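Is a square plate any good for ripening fruit?

Posted in Kitchen & Pantry

My sister-in-law gave me a square stoneware plate from Menby, the kind with a dark rim and corners that turn up, and told me fruit ripens faster on it than in a bowl. Something to do with air getting under it. I have a hard time believing this. I buy plums that feel like golf balls every Monday and they go from hard to mush no matter where I put them. Before I give up counter space to the thing, has anybody tried it with just one or two pieces of fruit? And does the glaze stain? Mine has a rough, speckly finish and I can picture plum juice settling into it for good.

Amna Talpur

kettle_17

Had one for years, love it. Fruit looks so pretty on it! Never had a stain that I noticed. I say use it and enjoy it.

Povutton

I'd want to see some proof before I believed a plate ripens anything. Plums soften at room temperature because of the gas they give off themselves, and an open dish lets that gas drift away. A closed paper bag holds it in. If your sister-in-law's plums ripened faster, my guess is she bought riper plums.

I do keep a square plate on a white table, and I'll defend it for one job, and that's the fruit you mean to eat today. The rest stays in a box where it won't roll. 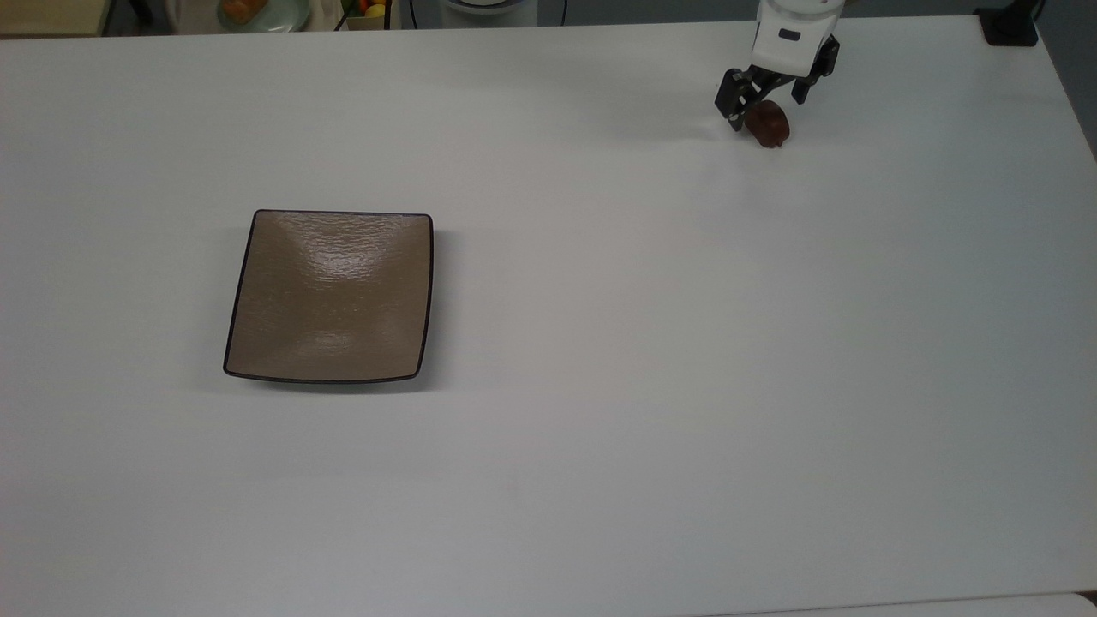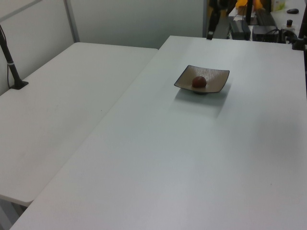 The turned-up corners do less than people claim. It's the dip in the middle that matters, and if yours is close to flat, a round plum will wander the first time somebody bumps the table. Try it with one before you load it up. A plate this size is wrong for a whole bag of fruit anyway — you end up stacking, and the ones at the bottom bruise.

As for stains, check whether the rough part is glazed or bare clay. Put a drop of water on it and wait. If it beads, juice should wipe off. If it soaks in and leaves a dark spot, keep cut fruit away from it. I would not trust "stain resistant" on the box, from Menby or anybody else. Also run a finger around the foot underneath if it has one. Unglazed feet scratch painted tables, and I found that out on a table I liked.

For your Monday plums: paper bag, top folded over, on the counter, check them every day. Once they give a little near the stem, move them to the fridge.

Kettunen

Agree on the bag. I don't agree that you need to check every day, mine take 5 days whatever I do and poking them only makes dents. I put a banana in with them once and couldn't tell any difference, though people swear by it.

If the plate bothers you, use it for keys.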